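Gripper pad slipping on thin handles – anyone else seeing this?

plonkington
Posts: 205
We've got hand-held grippers at the Garnunton shop, the kind with ridged black pads and orange wedges behind them. In February the pads started letting go partway through a lift. We dropped a wooden scoop 3 times in one morning, then a full rice pot. The vendor says pads are good for 2,000 grips. Our log says 941. I don't buy their number.

kettle_arm
Posts: more than I'd like
Pads don't just quit at 941. How tight are your plate screws? If the plate shifts, the marker shifts with it, and your width reading is junk. You'd blame the pad for that every time. 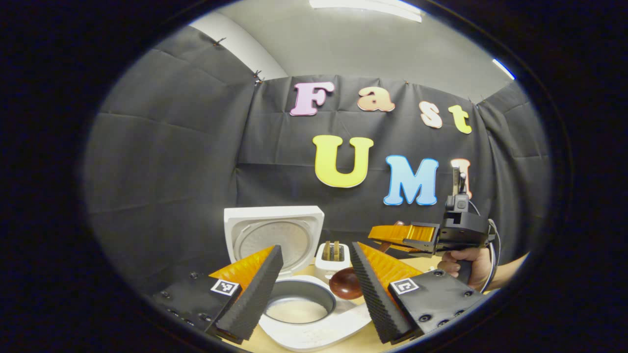
Posted by Remo Testa, 4:10 pm
Same style of fingers on our table, rice cooker and toaster job. Two people, two grippers. I checked the screws like kettle_arm says and they were snug, and I still lost the scoop. So I'm not sold on the screw theory. I'm not sold on bad pads either – wipe them with alcohol first. Rice starch is slick.

plonkington
Wiped them. It helped for an hour.

kettle_arm
An hour of what, though? Same handle, same person squeezing? "It helped" isn't a test.

naz_monti
Sorry, but is the toaster plugged in while you chase a slipping grip? If you drop a metal pot against that you've got a bigger problem than a bad log. Pull the plug until you know the cause.

plonkington
Ours is unplugged, I never said it wasn't. New pads from Bodnár are on order. I'll log every drop this time, with the handle and who was holding.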